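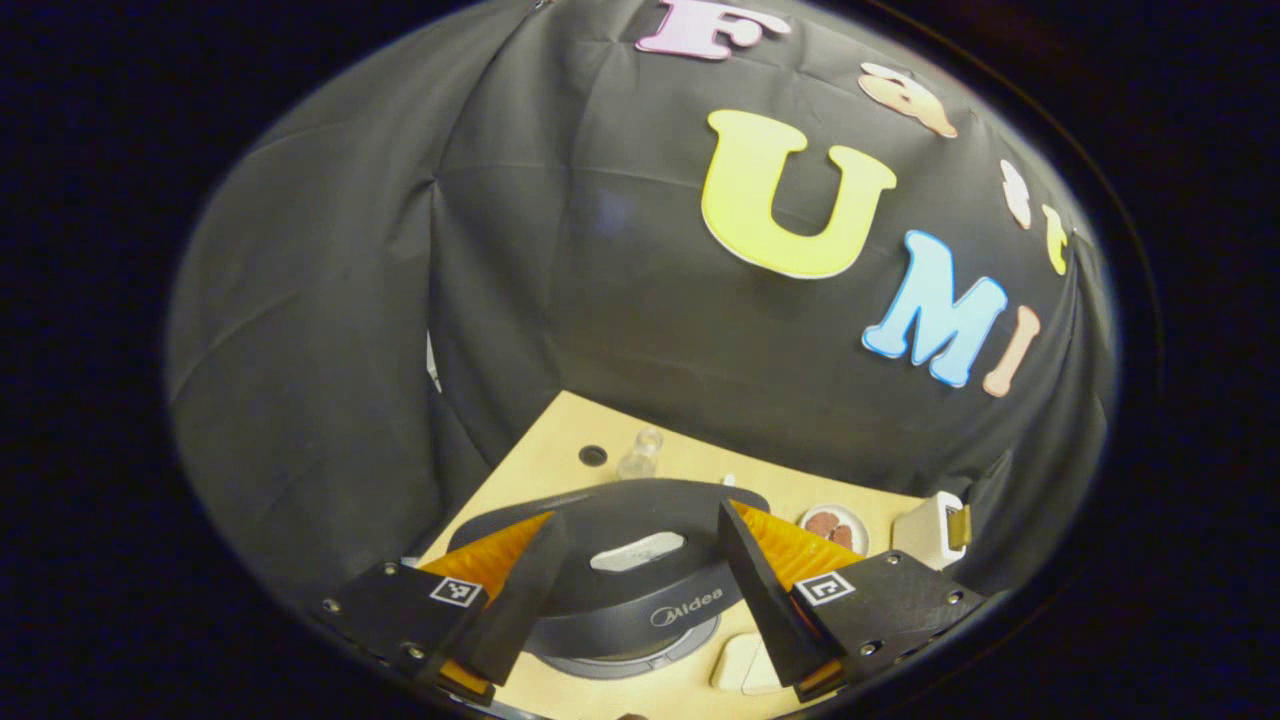 Pastel foam letters pinned to black cloth.

THE SIGN ABOVE THE DOOR
From the Pacheco Street Neighborhood Newsletter, Wednesday, January 15, 2025

The old Katitz building has a new sign, and the block has feelings about it. If you missed the changeover before the holidays, the painted board that said KATITZ DRY GOODS in letters the color of weak tea has come down, and in its place is a lit panel for Cometis, which will be selling phone plans. The panel is very white. Residents on the second floor across the street tell us they no longer need a reading lamp.

We have had 12 letters on the subject, which is more than we got about the water main. Four were in favor of the new sign, on the grounds that you can read it. The other eight were against, on the same grounds.

A little history, for those who moved in after the bakery closed. The Katitz building went up in 1832 as a warehouse for hides, and for a long stretch it had no sign at all, presumably because you could find it with your eyes shut. The first lettering went straight onto the brick. You can still make out part of it on the alley side when the sun is low, a large R and something that might be an S or might be a repair. The dry goods board came much later and was repainted whenever the business changed hands, always by somebody who ran short of room. That is why the last Z always leaned on the one before it like a man waiting for a bus.

Sign painters used to plan for this. The good ones snapped chalk lines, sketched the whole word first and worked from the middle out. The others started at the left and hoped. Our street has been served mostly by the others. The hardware store spent years as HARDWAR, with the E tucked underneath, and the laundry on the corner got its apostrophe in three different places over three owners -- four if you count the one who painted it out altogether and was the only one to get it right.

Spacing is the whole trouble with letters. An I takes up hardly any room and a W takes up everybody's. Put them all the same distance apart with a ruler and the word will look wrong from across the street, and people will tell you so. A painter does it by eye, walks to the far curb, looks, swears and comes back. A computer does it before lunch and never has to cross the road, and you may decide for yourself whether Cometis would have gained anything from the walk.

The board is safe, at least. It is leaning in the back hallway of the Fulora Reading Room, behind the folding chairs, where it can be visited during open hours by anyone willing to move the folding chairs. It is longer than it looked from below and a good deal dirtier. There is talk of hanging it over the periodicals. There is also talk of not hanging it over the periodicals, from the people who sit under them.

While the subject is warm, the Reading Room is planning a lettering afternoon for June. The idea is to teach the basics: chalk lines, a flat brush, how to load it, how to pull a straight stroke without holding your breath until you see spots. Practice will be on butcher paper. Those who show a gift may move on to scrap board, and those who show a great deal of gift may be asked about the Reading Room's own sign, which currently says OPEN on both sides and has caused some disappointment on Mondays.

Old brushes are welcome if they still bend. So are leftover cans of enamel, provided the lid comes off with a screwdriver and the contents move when tilted. Please do not leave paint on the step overnight. It happened after the last rummage sale and the step is still green.

As for the Cometis panel, we wrote to ask whether it might be dimmed after the shop closes. We received a very pleasant reply offering us a phone plan. We have written again and will print the answer in the next issue, if it comes in under the length limit. Further letters can go in the box by the Reading Room door. Please sign them, and if you are writing by hand, leave yourself enough room at the right-hand side.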